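Section 4. Living Room Station: Set-Up and Practice Runs

Revised June 27, 2019. Approved for the Plemcombe Student Robotics Club by Siriporn Hemmin, faculty supervisor.

This section applies to the fruit sorting task. Teams of 4 students share one station, and the team lead signs the log before power is applied.

4.1 Preparing the Station

1. Confirm that the arm is secured to the side table and that cables are clear of the walking path.

2. Place the tray on the coffee table and put the fruit set for the round in it. Fruit to be returned by the arm is placed on the bare tabletop.

3. Switch on the controller and bring the gripper over the tray with the fingers open.
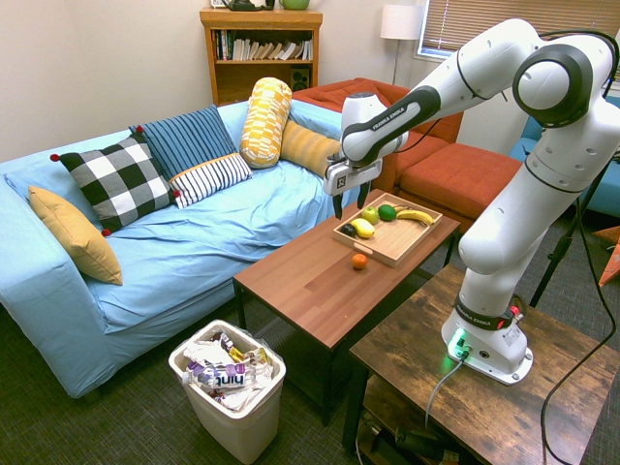 May a team use its own fruit in a practice run?
Teams may do so in practice, provided that each piece fits between the open fingers. Scored rounds use only the set issued by the club.

CAUTION: Keep hands off the coffee table whenever the arm is enabled. Call "clear" and wait for the operator's reply before moving any item.

4.2 Practice Run

4. Select the Yensuk task file and set the speed to 32 percent. Higher speeds require the written consent of Panya Saengthong.

5. Turn the tray to the angle given on the round card – a diagonal placement is permitted. Leave the single orange fruit on the tabletop, outside the tray, and bring the open gripper to the near side of the table. 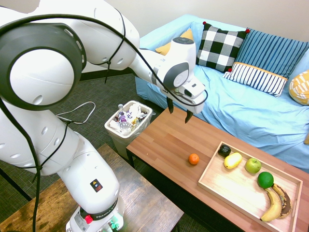
6. Start the run. The operator remains within reach of the stop control until the arm is at rest.

7. If the fingers touch the rim of the tray, stop the run, raise the arm and record the contact in the log.

NOTE: A run lasts about 85 seconds. Runs that exceed this time are entered as incomplete.

8. For the second half of the practice, set the tray near the far end of the coffee table and lower the gripper toward the near corner. 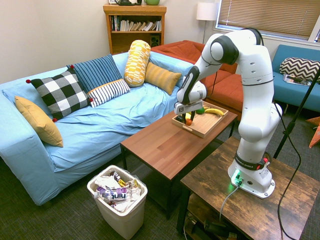 Figure 4-3. Gripper above the tray, approach to the near corner.

9. Return the arm to its rest position, disable it and sign the log. Faults are reported to Rehema Muriithi on Form 43.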